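Refund for a cancelled block of evening drawing and relaxation classes

Posted in: Courses and Workshops
Viewed 2241 times

I enrolled on a block of 10 evening classes at the Nekstead Arts Centre, combining life drawing with guided breathing. The fee was 130 pounds, paid in full at booking. After the fourth class the centre wrote to say that the remaining dates were withdrawn and that a credit note would be issued. I do not wish to attend another course. Am I entitled to request the money instead?

Posted by: Jatton

Participants should first consult the booking terms in force on the date of payment. Where the provider has withdrawn the classes, it is usual for the fee for the untaught part to be returned by the original method of payment. A credit note may be offered, but you are free to decline it. Please write to the bookings office, state your reference and the number of classes attended, and ask for a reply in writing. If you paid by card and receive no answer, your card provider can advise on the next step.

Posted by: Alov Learning Desk

Had the same in May with a pottery course. They paid up after the second letter. Materials fee was not included.

Posted by: Szabo

With regard to the materials fee mentioned in the previous reply, this depends on whether the items were handed over. Paper and charcoal already received are not normally refunded. Unused studio charges should be listed separately in your letter.

Posted by: Nekstead Member 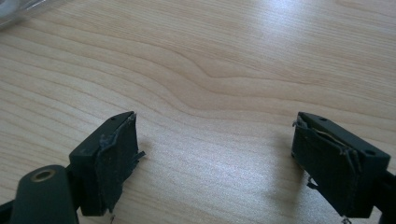
Light wooden tabletop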